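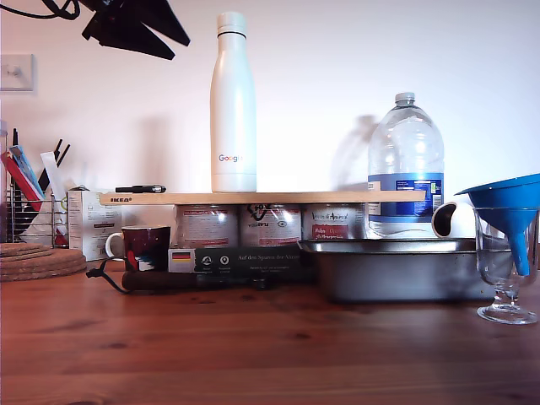 *A shelf made from a board and three cans.*

I was at the Brirnano game on Wednesday when the tenth inning started with a man standing on second base who had done nothing to get there, and I have been annoyed ever since.

You know the rule. Everybody knows the rule by now. If it's tied after nine, each team starts its half of the next inning with a free runner on second. The majors have it, our league picked it up, and I'm told the kids' tournaments over in Nanel have used some version of it for years. I've tried to make my peace with it. I was even coming around a little in the spring, when it was cold and I had somewhere to be. But then I watched a really good ballgame get decided by a bunt and a fly ball to medium center, and I'm back to where I started, which is grumpy.

Let me set it up for you. Brirnano and Cerum, tied at 2 after nine. Both starters went deep, and I mean deep, the way hardly anyone does anymore. The Cerum kid had this big slow curve that our guys kept waving at like they were shooing a wasp. Our guy didn't have his best fastball, so he pitched backward all night – soft stuff early, hard stuff late – and he got out of a bases-loaded jam in the seventh with a grounder back to the mound that he nearly threw into the seats. People were standing. The man in front of me had his hat on inside out and he's got to be seventy.

So nine innings of that. Nobody could get a runner past second without bleeding for it. And then the tenth comes along and, poof, there's a runner on second.

Cerum bunted him to third, because of course they did. Fly ball, run scores, 3-2. We come up in the bottom, our free runner's out there too, and our first hitter tries to bunt and pops it up. Then a strikeout, then a grounder to short. Good night, drive safely. The winning run was scored by a guy who'd made the last out of the ninth. Think about that for a second! He failed, the inning ended, and his reward was to jog out to second base and score the run that won it.

That's the piece of it that gets me the most. I can live with a strange rule. Baseball's full of strange rules. I've had the infield fly explained to me by four different people and I still watch the umpire's arm to know what's going on. But most of the strange rules are there to stop somebody from pulling a fast one. This one hands out a double to the last guy in line.

Now, I want to be fair, so I'll go through the arguments on the other side, because some of them are pretty good.

The first one is pitching. A team at our level doesn't have a bullpen full of arms and a couple more a short flight away. If you go fifteen innings on a Wednesday, you're throwing your backup catcher by the end of it, and your weekend is shot. I get that. I've seen the fifteen-inning game, and I've seen what the Friday after looks like, when some poor reliever comes in with nothing left and gives up a touchdown. A club has to look after its pitchers, and if you told me the rule saved even one kid's elbow, I'd shut up for a week.

But there are other ways to look after a kid's elbow. You can call it a tie. There, I said it. I know ties are supposed to be un-American, and I know the old line about kissing your sister, but what's so terrible about a tie in a long season? Play 12, and if it's still even, everybody shakes hands. Hockey had them forever and people lived. Soccer's got them all over the place, and the fans over there seem to care plenty. Japan plays ties in pro baseball and the sky has stayed up. If Wednesday's game had gone into the book as 2-2 after 12, I'd have driven home thinking I'd seen two good teams fight each other to a standstill. Instead I drove home talking to my windshield.

The second argument is that fans want to go home. This one I don't buy at all, or at least I don't buy it for the fans I sit with. The announced crowd was 1,323, in a park that holds 2,000 when they open up the berm, and when the ninth ended hardly anyone around me budged. Sure, a few families with little ones packed it up. They'd have packed it up anyway. It was a school night. The rest of us scooted down to the better seats, which is one of the great pleasures of extra innings, and got ready to settle in. Somebody went for peanuts and missed the entire thing. She got back with two bags just as they were rolling out the tarp.

I think the people who make these decisions mix up two different complaints. There's "the game is too long," and there's "there's too much standing around in the game." Those aren't the same! I was all for the pitch clock. I loved it the first week and I love it now. It took out the part where a guy steps out of the box and redoes both batting gloves after taking a pitch he didn't even swing at. Nobody was paying for that. But extra innings were never the dead part. If anything they're the part where you stop checking your phone, because any swing can end it.

Third argument, and I hear this one from a buddy at work: it adds strategy. Do you bunt? Do you walk the first hitter to set up the double play? Do you play for one or go for the big inning? And okay, yes, those are decisions. The home team gets an interesting one, since they know what they need by the time they hit. But you could already have all of that. You just had to earn it by getting somebody on base. The leadoff double in the tenth used to be about the most exciting thing in the sport. The whole park came up out of its chairs. Now we skip the double and go straight to the meeting on the mound.

It also plays pretty much the same every time, at least down here. Bunt him over, get him in, hold your breath. The first few times it felt tense, and I'll admit that. By the middle of the summer I could have called it from the parking lot.

I grew up going to games at Ntuli, the old park out by the grain elevators, before they tore out the wooden bleachers. My favorite game I ever saw there went so long the concession stand ran out of everything but pickles and coffee. I ate pickles. I was nine, I'd never been up that late in my life, and the moths were so thick around the light poles that the outfielders kept swatting at them between pitches. I couldn't tell you how it ended. I really can't, I've tried. Somebody won, I was asleep against the car window before we hit the highway. What I've kept is the feeling that the game might just go on forever, and that all the grown-ups were okay with that.

You can't have that night under this rule. You can have 10 innings, maybe 11. Twelve if both teams are bad at bunting. I know that's nostalgia, and I know nostalgia's a lousy way to run a league. The guys who had to play that game probably don't remember it as warmly as I do, especially whoever was catching. But a sport without a clock on the whole thing is a rare animal, and I'd be careful about trimming it.

So what would I do? If it were up to me (nobody's asking), I'd leave the tenth and eleventh alone. Play them straight. Most tie games would get settled in there the regular way, with somebody getting a hit. If you're still knotted up after 11 and you're worried about arms, then fine, put your runner out there in the twelfth. Put him on first, though. Make them move him. A runner on first still means you've got to do something – steal, hit behind him, find a gap – and one bunt and a lazy fly doesn't cash him in. Or go with the tie after 12, like I said. I'd take either one over what we've got.

And for the love of everything, keep it out of the playoffs. Our league hasn't said what it's doing come October. The majors turn it off for the postseason, which tells you something about how they feel about it deep down. If it's good enough to decide a game in June, why isn't it good enough for the big ones? I've asked that question to a lot of people and mostly what I get is a shrug.

Cerum's back in town for the last series of the year, and the way the standings look it could matter. I'll be there, third base side, same row, probably complaining. If it's tied after nine I'm going to do what I did on Wednesday, which is slide down a few rows, sit forward and hope our guys can lay down a bunt. They've been working on it, from what I hear. I'd still rather see somebody hit a double.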